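Striped cotton cover shrinks every time, what am I doing wrong?

Posted in Home and Laundry
22 replies hidden, showing 3

tergate_mornings wrote:

Hello to all. I moved to Sornell in December and I rent a small flat with a washing machine in the cellar which I share with the neighbors. I have a problem with the covers for my sofa cushions. They are cotton, blue and white stripes, and I bought four of them from the Friesen shop near the station. The label says wash at 40 degrees and do not use the dryer. I washed them at 40 and I did not use the dryer, and still they became smaller. The first wash it was not so bad. After the second wash I had to fight with the zipper, and now one of them I can not close at all. There is a gap of 3 centimeters and the cushion looks out.

I wrote to the shop and they answered that a small shrinking is normal for cotton. I accept this, but for me 3 centimeters is not small. They did not offer to exchange.

My questions are two. Can I make the covers big again? And how should I wash the others, which I can still close? I would like to keep them because the color goes very well with the room and I do not want to buy new ones after one winter.

I should say that the water here is very hard, if this is important. The kettle is white inside after one week.

Thank you in advance for your patience with my English.

broltotell wrote:

Just buy covers one size bigger next time. I always do this. Cotton shrinks, everybody knows it. Also 40 on a shared machine is never 40, ours goes much hotter and the landlord does not care. Wash cold.

slowspin wrote:

The reply before mine is a little short, but the part about the machine is right. I had the same trouble for a long time and I read a lot about it, so I will try to explain in order.

When cotton is woven in the factory, the threads are pulled tight. With warm water and movement the threads relax and go back to the length they want to have. Good makers wash the fabric before they cut it, so most of the shrinking is finished before you buy. Cheap makers do not always do it. In this case the cover will get smaller in the first few washes and then mostly stop. So perhaps your covers are already near the end of it, and the ones which close today will stay so if you are gentle.

To make a cover bigger again, you can get back a part of it. I do it like this:

Fill the bathtub or a big bowl with lukewarm water and put in a spoon of hair conditioner, the plain kind. Mix it well before the cover goes in. Leave the cover for half an hour. Do not rinse very much, only press the water out with your hands. Then roll the cover in a dry towel and step on the roll.

Now put it flat on another towel and pull it slowly, first from side to side and then from top to bottom. With stripes you must look that you pull straight, because if you pull from the corner the stripes become crooked and they will dry crooked. I made this mistake with a tablecloth and I can still see it when guests come. When it is almost dry, put the cushion inside and close the zipper as far as it goes. Let it finish drying on the cushion, near an open window. Turn it sometimes so the bottom gets air too. Please be careful that the cushion itself does not become wet through, or you will have a smell.

The first time I won back half of what was lost. The second time a little more. After this nothing changed, so I would not try it more than two times.

For the washing of the others: close the zipper first, turn them inside out, choose the short program and the coldest one. The spin should be low. Our old machine has only two choices, 600 and 1200, so I take the 600 and accept that they drip. Do not dry them on the radiator. I know you did not use the dryer, but many people put things on the radiator in winter and it is quite similar.

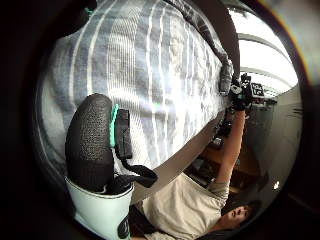

Blue and white stripes, with a black strap lying over them.

About the hard water, I do not think it makes the fabric shrink, but it makes it stiff, and stiff fabric does not want to go over a cushion. A little white vinegar in the softener drawer helps me. Not every time, only sometimes, and never together with bleach.

tergate_mornings wrote:

Thank you very much, this is more than I hoped for. I did not know about closing the zipper before. And yes, I must confess the radiator. I put them there two times because the cellar is too cold for drying anything.

I will try with the conditioner on the worst one and write here how it went.

paperlantern19 wrote:

I would like to add one thing, for the case that the stretching does not work. If you can sew a little, you can open the side seam and put in a strip of other fabric, plain white or dark blue. On a striped cover it looks like it was planned. My aunt did this for all her kitchen chairs. You need a strip 2 centimeters wider than the gap so there is enough for the seams, and wash the strip before you sew it in, or you start again with the same problem.

If you do not sew, the repair place in your town maybe does it. Ask the price first. For one cover it can cost more than the cover.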